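# pudidetti-bags

Teleoperated demonstrations of one arm handling thin plastic bags on a tabletop. Collected for the Pudidetti policy, but the format is plain enough to use elsewhere.

Status: collection closed in April. Labels are still being cleaned up.

## Contents

- 1000 episodes, one folder each
- fixed camera video, color only
- joint positions, gripper opening and operator commands
- `outcome.txt`, one word: `ok`, `drop` or `abort`

The episodes are split by task:

| Task | What the operator does |
|---|---|
| `pick` | grasp a flat bag and raise it clear of the table |
| `shift` | raise the bag, carry it sideways, lay it down |
| `turn` | raise the bag by one corner, lay it down on its other face |

## How an episode runs

The bag goes down by hand, anywhere inside the arm's reach. The operator starts recording, drives the arm, and stops recording once the gripper is open again or the attempt is given up. Episodes longer than 80 seconds are closed automatically and marked `abort`.

We kept the drops. An early version of the set had only successes, and the policy trained on it closed on air, lifted, and carried on as if it had the bag. If you want clean demonstrations only, filter on `outcome`.

Operators were asked to grasp near a corner or along an edge. Grasps in the middle of the sheet are in there too, mostly from the first sessions, and they carry the tag `mid_grasp`. 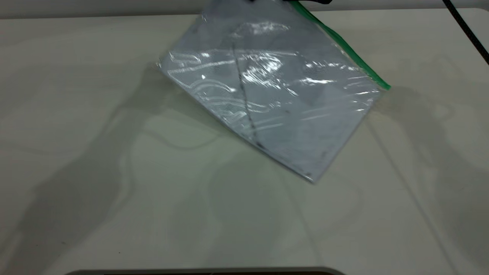 Clear plastic is hard on anything that relies on depth. Our depth sensor returned holes or the tabletop behind the bag, so we dropped that stream before the main collection and don't ship it. Glare moves a lot between neighboring frames. Don't smooth it out in preprocessing -- the Stankevičius baseline did worse on `turn` when we tried.

Shadows from the arm fall across the table in many episodes. The overhead light stayed in one place for the whole collection, so a model can learn to lean on those shadows. We suggest brightness and color jitter at training time.

## Splits

Splits are by bag, so a bag in `test` never shows up in `train`. Bags were swapped out when they tore or when the film got too creased to lie flat. The test split uses 15 bags. Bag IDs are in `bags.csv`, along with the date each one went into use.

## Known problems

- The camera got bumped between sessions 8 and 9. Calibration files exist for both positions; use the one named in `meta.json`.
- Gripper opening is the commanded value, not a measured one. With film this thin, the two fingers read as fully closed either way.
- Some `ok` labels in `shift` are generous. A bag that slid the last bit after release still counts.
- There are no force readings.

## Loading

```
pip install coketti
coketti pull pudidetti-bags --split train
coketti check pudidetti-bags
```

Run the check. It compares frame counts with the joint log and lists any episode where they differ. Those usually come from a stalled disk and can be skipped.

## Use

Fine for research and teaching. Please don't report numbers on `test` after tuning on it -- there is a `val` split for that. Label fixes are welcome as pull requests against `outcome.txt`, one episode per commit.

Maintained by the Biltden manipulation group.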